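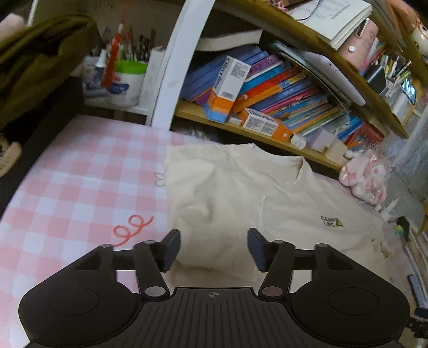 # Dormitory linen and personal laundry: revised schedule

**pevero_housing** wrote:

Residents are advised that, beginning in December, personal laundry at Pevero House will be accepted until 6 in the evening. Each resident may submit one bag per week. Garments must be labeled inside the collar. Bed sheets will continue to be exchanged separately.

Questions regarding the schedule may be posted in this thread.

**drindia_east** wrote:

I wish to register an objection. The East Wing has 80 residents and one drop-off counter. Many of us work until after the proposed closing time. The former arrangement with Vendari allowed bags to be left overnight, and I do not recall a single complaint about it.

**O. Abubakar** wrote:

With respect, there were complaints. I submitted two of them myself, both concerning shirts returned to the wrong floor. Overnight bags were left without a receipt, and no one could establish who had received what.

I do agree that the closing hour is too early for the East Wing.

**dai_third_floor** wrote:

May I ask how stained items are to be presented? The previous notice requested that they be kept apart from the rest of the bag. The revised notice makes no mention of them.

- Cotton T-shirts should be laid flat and checked on both sides before bagging. 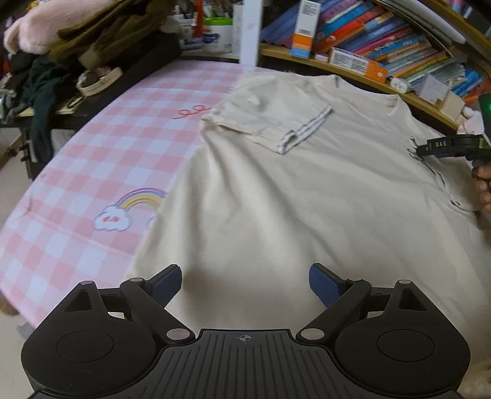 - Stained items should be placed at the top of the bag with a note stating the location of the stain.

The two points above are copied from the previous notice. Please confirm whether they remain in force.

**pevero_housing** wrote:

Both points remain in force. The request for later hours has been forwarded to Olanrewaju Abubakar as resident representative for the East Wing.

**drindia_east** wrote:

Thank you. I maintain my objection until the hours are changed.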